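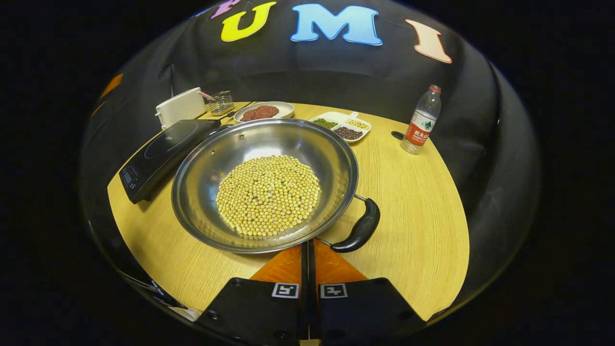 Soja amarilla seca en el wok, sobre la mesa redonda.

¿Cuánto tiempo hay que remojar la soja para hacer leche casera?

Publicado por Magdolna Gál el 04/01/2022
Visto 2863 veces

Hola. Quiero hacer leche de soja en casa y cada receta dice una cosa distinta. En una ponen 4 horas de remojo, en otra toda la noche y en otra directamente se saltan el remojo y cuecen el grano tal cual. Tengo soja amarilla seca comprada a granel y una batidora de vaso Brollix normal, sin función de calor. Uso 200 gramos de grano por tanda.

La primera vez la dejé en remojo desde después de comer hasta la cena y me salió una leche muy aguada, con bastante sabor a judía cruda. También me hizo tanta espuma al hervir que se salió del cazo. No sé si el fallo está en el remojo, en la cantidad de agua o en la cocción. Vivo en una casa fría, por si influye. Gracias.

Flilico

El remojo corto casi seguro que tiene parte de culpa. En invierno yo la dejo doce horas y en verano ocho, dentro de la nevera si hace mucho calor. Para saber si está lista, parte un grano por la mitad con la uña. Si las dos caras están lisas y del mismo color, ya vale. Si en el centro queda una zona más oscura o un hueco, le falta.

Para tu cantidad pon un litro y medio de agua en total, contando la de triturar y la de cocer. El agua del remojo se tira y el grano se aclara bien. Tritura en dos veces, un par de minutos cada una, y cuela con una gasa apretando fuerte. Si cuelas solo con un colador de cocina se queda mucha sustancia en la pulpa y la leche sale floja.

El sabor a judía baja bastante si trituras con agua casi hirviendo. Mira antes si el vaso de tu batidora lo aguanta, el mío es de cristal y no he tenido problema, pero hay vasos de plástico que no están pensados para eso.

Lo de la espuma es normal. Coge una olla el doble de grande de lo que creas necesario y no te separes. La primera espuma sube antes de que la leche esté cocida, así que cuando suba bajas el fuego, remueves y la dejas hirviendo suave veinte minutos. La soja cruda sienta mal, no recortes ese tiempo.

La pulpa que sobra se puede congelar. Yo la echo en croquetas y en masa de pan.

Mitano

Yo la compro hecha, sale casi igual de precio y no ensucias nada.

Verschueren

De acuerdo con lo de las doce horas. Añado dos cosas.

Si el grano es viejo no se hidrata bien aunque lo tengas un día entero. A granel no siempre sabes cuánto lleva en el saco. Cuando compro un paquete nuevo pongo un puñado en un vaso la noche anterior y miro si ha doblado el tamaño. Si por la mañana siguen arrugados, ese paquete lo gasto en otra cosa.

Y antes de remojar conviene repasarla en seco, extendida en una fuente ancha o en una sartén grande, para quitar piedrecitas y granos negros. A mí una piedra me rayó el vaso en marzo.

Con la sal, un pellizco al final. El azúcar o los dátiles, cuando ya esté templada. En la nevera me dura tres días, agitando antes de servir.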